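Gumberg bench — what we're buying and why it took all winter

Gallery page, March 2026

I promised Evelien I'd put this up before the next budget round, so here it is, with more words than pictures as usual. We've been working out what it would cost to have an arm do the small-pack picking at Gumberg, the fiddly stuff: little bottles, cartons, anything that ends up in a tray with six other things leaning on it. I've been doing the sums, Arne Thiele has been doing the wiring, and Piroska keeps asking when she gets her table back.

The short version is that the arm is the easy bit to budget for. You get a quote, you wince, you sign or you don't. What I got badly wrong in December was everything hanging off the end of it. I had one line in the spreadsheet called "gripper and bits" and I'd put 857 pounds against it, which covered the gripper and precisely none of the bits! No spare fingers, no cable, no mounting plate, no camera bracket. Arne was very kind about it.

So the new sheet has the fingers on their own line, as consumables. We're allowing for a pair every couple of months to start with and we'll see how that goes. Ostermann do them in packs, Drondberg will sell you singles but want 50 pounds for delivery whatever you order (I have written to them about this twice). I'd go for the packs.

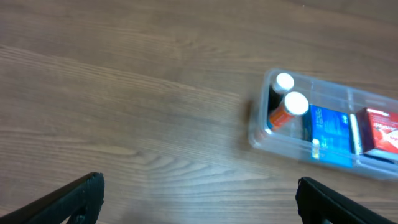
Trays are the other thing I'd underestimated. I assumed we'd use whatever was in the stockroom, and then Reinhold pointed out that if every tray is a different height you spend your first month teaching heights and nothing else. He wants one size across the whole bench and he's probably right. Clear ones are cheaper and you can see what's in them from across the room, which the packing side like. They also throw bright highlights back at the camera, so I've put in for a handful of frosted ones to compare before we order the lot. If we do standardise it's 74 trays, and I'd sooner find out now than after the van's been.

Lighting went up as well. I had nothing at all for lighting in the first version, on the grounds that we have windows. Evelien just underlined it and wrote a question mark. There's now a pair of diffused panels on the sheet, plus a blind, plus someone to fit the blind.

And then time, which I still don't know how to put a price on. Ottmar Strobel at Itcombe went through all this before us and his advice was to budget the hours for setting up and then budget them again. They'd set aside about 2000 pounds for what he calls faffing — moving things, re-measuring, swapping a tray, moving things back — and spent every penny of it. I've copied his figure straight across and called it "commissioning allowance" so it looks respectable.

Still open, if anyone has opinions:

Whether we lease the arm for the first year or buy it outright. Leasing looks dearer on paper but the service visits are included.

Whether the small bottles get a tray to themselves or stay mixed in with the cartons. Piroska says mixed, that's how the orders come. I'd like to start them separate and see.

Whether we need a second table. (Piroska, I know.)

I'll add more pictures once the frosted trays turn up. Comments to me please and leave Arne alone, he's got enough cable to deal with.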